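From the Bench: What the Robot Learns When We Change Our Minds

Apr 12, 2022

If you've been reading this newsletter since last September, you may remember me going on (at length, sorry) about how badly our arm coped with being given a new instruction halfway through an old one. You'd tell it to go for the cup, it would set off for the cup, and if you then said you'd rather have the spoon, it would either finish the first job anyway or freeze in mid-air like it had forgotten why it walked into the kitchen. I got a surprising number of emails about that item, mostly from people who said their kids do the same thing.

Well, we have something to show for the winter! The method is called Nidness, after the street where our first lab was, and it's now running on the bench in Mekedthorpe. The short version is that we stopped training the arm only on complete, tidy demonstrations and started training it on interrupted ones too.

Let me back up a little. The usual way we teach the arm a task is that a person drives it through the motion, start to finish, and we record everything: what the cameras saw, where the joints were, when the fingers opened and closed. Do that enough times and a model can learn to produce the motions by itself. The trouble is that every one of those recordings begins at the beginning. The arm learns what to do from a nice clean starting pose, and it learns what to do a moment after that, and so on down the line, but it hardly ever gets to see what to do when it's already got a finger inside a mug and the goal has changed.

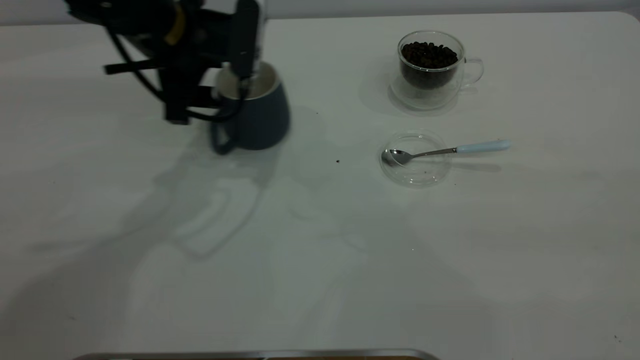 The arm at the mug, with the coffee beans and spoon set out beside it.

So for Nidness we recorded 454 demonstrations on one coffee setup, and in a good share of them the person driving gets a new instruction partway through. A tone goes off in the headphones, a new goal comes up on the screen, and they have to get out of whatever they were doing and into the new thing. No resetting and no going back to the start pose. At first our drivers hated it. I drove for two afternoons myself and I can report that it's a bit like being asked to switch hands while signing your name.

What you get out of it, though, is the part we'd been missing. There's this whole family of small movements people make when they change plans – lifting straight up before going sideways, letting go a little earlier than feels natural, pausing just long enough to look – and none of it was in our older data. I'd never have thought to write those movements down as rules. I couldn't have told you I was doing them.

The second piece of the method is how the model is told what it's supposed to be doing. Before, we gave it one instruction and kept feeding it that same instruction until the end. Now it gets the current instruction along with a short memory of the last one and how long ago it changed. That's it, really. We tried some fancier versions over the winter, including one with a separate little network whose only job was to decide whether to abandon the current motion. It was clever and it took me most of January to build, and the plain version beat it. I'm mostly over that.

Now the numbers, and then I'll tell you what I don't like about them. We ran the old model and the new one on the same set of mid-task switches. The old one got to the second goal 25 percent of the time. Nidness got there 70 percent of the time. I ran the whole evaluation again after I saw that, with the order of the trials shuffled, and it held up.

What I don't like: all of that was done with the same handful of objects we trained on. The mug is the mug. When we swapped in cups the model hadn't met, the advantage over the old model was still there but it shrank a lot, and I don't have enough trials yet to give you a number I'd stand behind. The other sore spot is clear things. Our depth readings on glass have always been poor, and switching to a glass target late in a motion is where most of the remaining failures live. The arm commits to a spot that's slightly off and then has very little room to fix it.

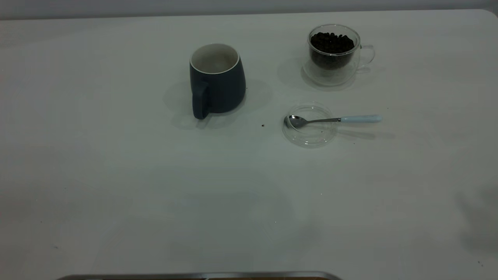
I've been going back and forth on whether to attack that with better sensing or with more data, and for now I'm leaning toward data, mainly on the grounds that it's what we're set up to do. Muvex has lent us time on their machines through the spring, which means we can retrain from scratch overnight and not have to ration our experiments like we did last year. It has made me a much more adventurous person. I now try things on a whim and find out over breakfast that they were bad ideas.

One question that came up when I gave a practice talk on this: does training on interruptions make the arm worse at plain, uninterrupted tasks? I was worried about that too. It took a small hit early on, when we had too many interrupted recordings in the mix and the model seemed to expect a change of plan at any moment. It got sort of jumpy, hovering over things as if waiting to be called off. Putting more complete demonstrations back in fixed most of it. We're still playing with the balance, and I suspect the right mix depends on the task, so please don't take ours as gospel.

Another thing a few of you have asked is whether this would help with a person physically stepping in, like moving a cup while the arm is on its way to it. We haven't tested it properly. From fooling around at the bench I'd say it helps some, but fooling around at the bench is how I've talked myself into plenty of wrong beliefs before, so let's wait for a real test.

The write-up is nearly there. It's going to the Jayasinghe workshop first, as an 11 page paper with far too many plots (I've been told to cut the plots; I've cut two). We'll put out the recordings along with the code for the switching setup at the same time, headphones tone and all, so anyone with an arm and some patience can try it on their own bench. If you do, and particularly if you get different results with glass, write to me at the usual address. I'd love to compare notes before we start the next round of recording.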